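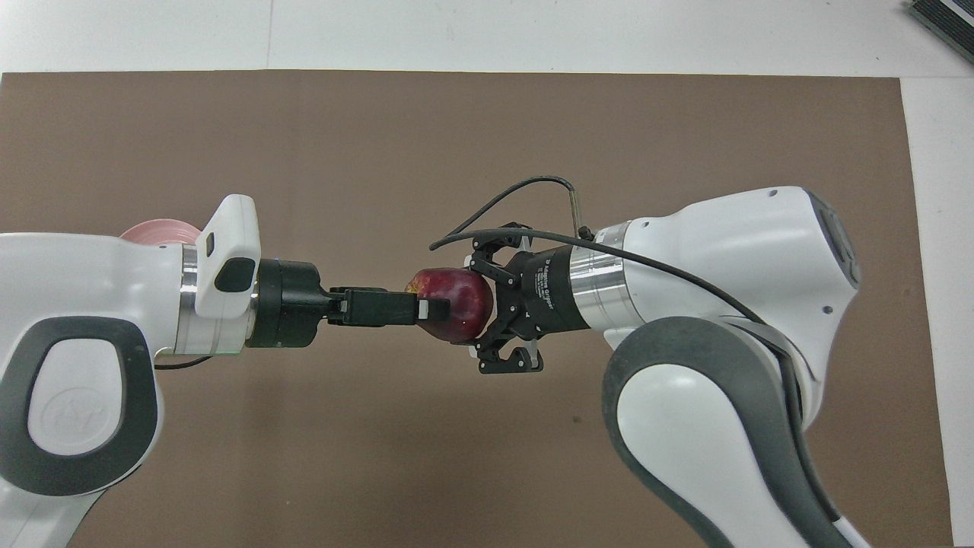
Clovum bench mat, large, brown
Reviewed by Obadia Mwakyusa, October 7, 2023

I bought this in July to cover the table in my spare room, where I do bookbinding and a bit of leather repair. It cost $57 with shipping. My old mat was a Flemex, which lasted six years before the corners started to lift.

The Clovum came rolled in a tube and was badly curled at both ends. I laid it face down under some encyclopaedias and left it for a weekend. One end was flat by the Sunday night. The other took most of the week.

For cutting it is fine. I use a fresh blade for bookcloth and grey board, and light cuts close up well enough that the knife doesn't follow them next time. Heavy cuts stay open. After about 200 passes in the same spot, trimming boards for a run of notebooks, I had a groove I could catch with a fingernail. I've since turned the mat around and work off the other side.

PVA peels off once it's dry. Contact cement doesn't, and the solvent I tried left a dull patch. Leather dye stains it straight away, though on brown you have to look for it.

It doesn't slide on a smooth tabletop, even when I'm leaning on a bone folder. The colour is easier on the eyes than green when I'm working with white paper under a lamp. I do miss having a printed grid. There is an Odera version with centimetre markings for $50, but it's smaller and I wanted the room for full sheets.

There was a rubber smell for the first fortnight. Keep a window open if you can.

I'd buy it again at this price for paper and light board. If you mostly cut thick leather, get something harder. Four stars.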